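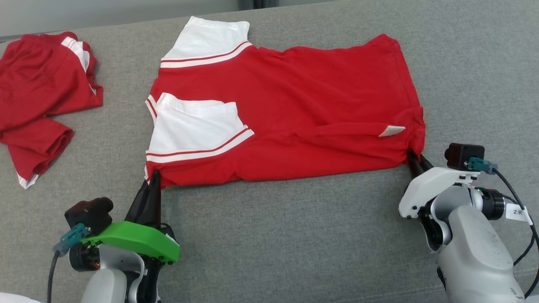 Figure 3. Red short-sleeved shirt with white sleeve, laid flat on gray upholstery.

3.2 Color transfer in shared washing

The households in Brirnby and Wivby kept a washing diary for 15 weeks. In total 168 loads were recorded, and 35 of them contained at least one garment with both red and white parts (a shirt of this type is given in Figure 3). Participants wrote down the water temperature, the spin speed and the detergent dose. We did not ask for the age of the garments - this is a limitation, as older dye is usually more stable. Staining was reported more often in Wivby, where the warm program is preferred. The difference was small, and we do not want to draw a strong conclusion from it.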